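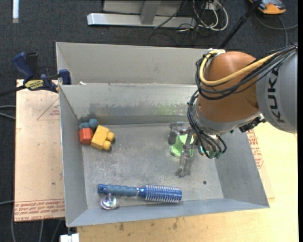
Jollgate, January 5, 2023

Project report: Can a robot arm tidy up after us?

By Naima Saber and Veikko Lehtinen

1. Why we chose this subject

At home, putting things away is the chore that comes back every day. A washing machine does the washing, but somebody still has to pick up the socks, the toys and the cups and put them where they belong. In our project we wanted to find out how far a robot arm is from doing this work. We did not try to build a robot for the home. We took an industrial arm, which was already in the laboratory, and gave it the smallest part of the chore: take one object out of a bin with mixed things in it, lift it, and put it down again.

We called the project Trurnora. It started in April as a course exercise and became larger than we planned.

2. The setup

The arm is a KUKA, and it reaches into an open metal bin with sloping sides. The bin stands on a wooden table and is held with a bar clamp, because in the first week it moved a little each time the fingers touched the wall. We did not paint the bin or cover the scratches. A kitchen drawer or a toy box also has scratches, and we think the software should live with them.

The objects are things of the kind a family could have: toy-like pieces in red-orange, yellow and blue, a round hairbrush, a light green object shaped like a cup. We used 25 objects in total, but only a few were in the bin at one time. The program for choosing the grasp is called Ironeo. It was written by an earlier group and we changed mainly the part that decides when to give up.

3. How we worked

One attempt means that the arm goes down, closes the fingers and comes up. We counted it as a success only if the object was still held after 15 seconds in the air. This rule is strict, but a cup that falls on the kitchen floor is not a success for anybody. In the whole project we made over 3,000 attempts. Most of them were made in the evening, when the laboratory was quiet.

4. What we found

Blocks with flat faces were easy when they lay in the open. The same blocks were difficult in the corner of the bin, where there is no room for a finger between the block and the wall. A person would pull the block out with one fingertip first and then take it. Our arm did not know this trick, and we did not have time to teach it.

The hairbrush was the object we talked about most. The handle is a good place to hold, but it is far from the heavy end, so the brush often turned in the fingers. When the arm took it near the neck it was better. Shiny metal things were also a problem - the depth camera gave holes in the data where the surface reflected light, and the program then chose a point beside the object.

Cup shapes gave a mixed result. Standing or lying, the arm could usually close on the side, but it did not understand that a cup has an inside. If there had been tea in it, we would have had tea in the bin.

The time was a disappointment for us. One attempt took 40 seconds on average with the planning included. Veikko cleared the same bin by hand before the arm had finished its first object.

5. Discussion

Our opinion is that a machine like this can already do a small piece of work in a shop or a warehouse, if the goods are similar and somebody comes when it is stuck. For the home we are more careful. Our teacher, Dr. Gebretsadik, asked us whether we would leave it alone with a full toy box for one afternoon. Naima said yes, Veikko said no, and we left both answers in the report.

6. Next steps

We want to add a pushing movement for objects in corners, and to try softer finger pads. The list of objects and the table of attempts are kept with the printed copy in the department library.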